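Clastari

A word list of laundry and clothing care terms, with the arguments left in.

What you get

Clastari is a plain-text glossary of 481 terms that people use about their clothes: on swap listings, in mending forums, in family group chats when a sweater comes out of the wash fit for a doll. Each entry has a headword, a short definition, the other names people insist on, and a notes field. The notes field is where most of the blood was spilled.

It began as a spreadsheet kept by Archana Prajapati, who was tired of buying "jumpers" online and receiving dresses. Fathima Kumarasinghe joined to fix the spelling and stayed to fight over "tumble."

Files

terms.tsv: the glossary itself, one entry per line, tabs between fields. If your editor turns tabs into spaces, please have a word with your editor.

usage.tsv: 3000 short sentences showing the terms in use. We wrote them ourselves. Fathima's are the ones with semicolons.

disputes.txt: entries we could not settle. Read it with a drink.

CHANGES: what it sounds like, except for February, when we forgot.

Fields in terms.tsv

id: a number. Numbers are never reused, even when the term is deleted in shame.

term: the headword, lower case, singular where English allows it. "Pants" does not allow it.

also: other names, separated by semicolons. Empty in fewer rows than you would hope.

group: one of 5 values: garment, part, fabric, care, damage. "Lint" is in damage. This was put to a vote of two people and went to a second round.

region: US, UK, both, or unclear. "Unclear" mostly means one of our mothers says it.

notes: free text. Do not parse this. People have tried.

A word on "sweater"

The headword is sweater. "Jumper," "pullover" and "jersey" all sit in the also field, though a pullover is the one thing here that really must be pulled over. A knit with a zipper all the way down gets its own entry under zip sweater, and if it has a hood as well, zip hoodie (knit). The "(knit)" is there to keep it apart from the sweatshirt kind, which has a headword of its own and a following. 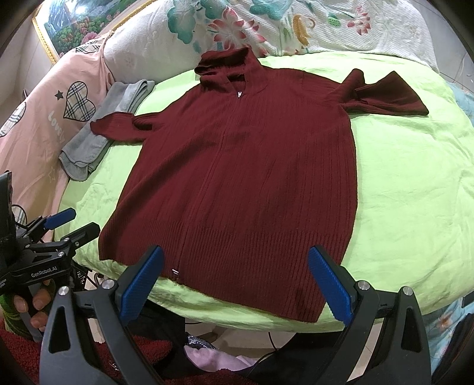
Term 212 or thereabouts: zip hoodie (knit), ribbed, in maroon.

Color words are out of scope. We tried them for one long Thursday and got as far as "wine," "burgundy," "oxblood" and "that's just brown" before closing the file. If you need a color list, the Zoëga list is better than anything we would make, and its author seems to enjoy the work.

How entries were picked

A term went in if both of us had heard it from a living person who wasn't trying to sell us anything. This cut the list by a good deal. Catalog language ("heritage slouch," "elevated basic") is left out on principle, and also because neither of us could write the definition with a straight face.

Damage terms gave us the most trouble. Pilling, bobbling and fuzzing are one thing to some people and three to others. We went with one entry and a long note. Snag and pull are kept apart: a snag has caught on something, while a pull is what you find later and blame on the cat. 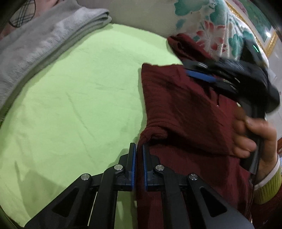
Felting is filed under damage when it happens to you and under care when you meant it. Yes, that makes two rows for one word. The ids are different, so your code will be fine even if your sense of order isn't.

Known problems

The care group leans hard toward wool. Archana owns a lot of wool.

Bedding terms crept in during the last round and 40 of them are still there. "Fitted sheet" can stay. The entry for how to fold one is blank, and we consider that accurate.

Two older tools, Nirau and Cladon, read the first version of terms.tsv, before the region field was added. Both will now tell you that your trousers are called "UK." Update them or enjoy it.

Sending corrections

Open an issue with the id, the term and what you think it should say. Tell us where you heard it. "Everybody knows" is not a place. Spelling fixes go straight in; anything touching "jumper" waits until both of us have slept.

License

Use it for whatever you like and keep our names on it. If you change the definition of "tumble," take Fathima's off.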